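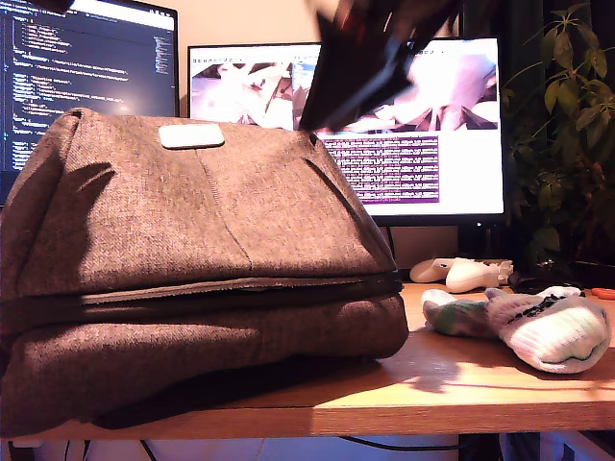
Dantas, março

Tempo de leitura: 2 minutos

Como apresentar uma petição à assembleia municipal

A petição é apreciada em sessão pública quando reúne 280 assinaturas válidas de eleitores recenseados no concelho. Abaixo desse número é remetida ao executivo, que responde por escrito.

1. Redigir o texto. O pedido ocupa o primeiro parágrafo e identifica o órgão a que se dirige. Um pedido por petição: textos que juntam, por exemplo, o horário da biblioteca e o traçado da variante de Itwood são devolvidos para separação.

2. Verificar a competência. Estradas nacionais, escolas secundárias e saúde ficam fora do âmbito municipal. Nesses casos a assembleia pode aprovar uma recomendação – sem efeito vinculativo – dirigida à tutela.

3. Recolher assinaturas. Cada folha leva o texto integral no topo e 40 linhas numeradas. São obrigatórios o nome completo, o número do documento de identificação e a freguesia. Linhas incompletas são anuladas; a folha mantém-se válida.

4. Entregar. O original é entregue no balcão de atendimento até às 16h00, com uma cópia da primeira folha para carimbo. O número de entrada serve para todos os contactos seguintes.

5. Acompanhar a admissão. Os serviços dispõem de 40 dias para conferir as assinaturas. Se faltarem elementos, o primeiro subscritor é notificado e tem 6 dias úteis para os completar.

6. Intervir na sessão. O primeiro subscritor inscreve-se na véspera e fala antes dos grupos municipais. Não há direito de réplica. Documentos de apoio seguem com a inscrição – os entregues na sala não são distribuídos.

A deliberação consta da ata, publicada depois de aprovada na sessão seguinte.

Artigos relacionados

Como ler um orçamento municipal
Condard: o que muda com a fusão de freguesias
Voto antecipado: prazos e locais
Consulta pública do parque de Tarnov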